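How do I get an even green on small round things?

I'm painting little balls for a garland and mine come out streaky. One coat of Hostwood craft paint, soft brush. Help!
Prustby

Thin coats, and more of them! I sand with 200 grit first, wipe off the dust, then do three coats – overnight between each. A matte deep green is so forgiving, you'll love it.
Kalach 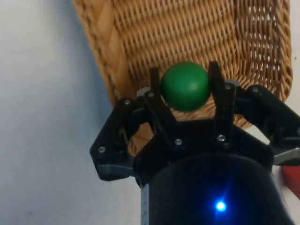

Other reply
Foam brush. Way better than bristles on curves, and don't go back over paint that's started to set.
Jitpraphai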